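Unit 8: Planning the Budget for a Two-Arm Work Cell

Course handout, Admont Technical College

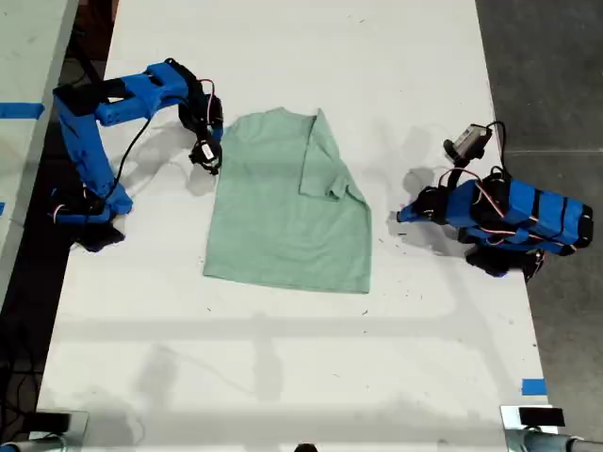
The price of the arms is only the first line of the budget. In our folding exercise, students often forget the table, clamps, cables and spare gripper parts. Please write each of them on a separate line.

Use these prices for the exercise:
Pair of small arms, Lecomte: 3,310
Table and mounting parts: 601
Spare servos, one set: 285

The total is 4,196, before shipping and tax. Shipping must be asked from the supplier in writing. If the delivery time is longer than your project, the low price does not help you.

Bring your finished sheet to the lab in November.

Related handouts
Unit 7: Comparing Supplier Offers
Unit 9: Repair Costs, the Somlow Case

This site uses cookies. Accept / Settings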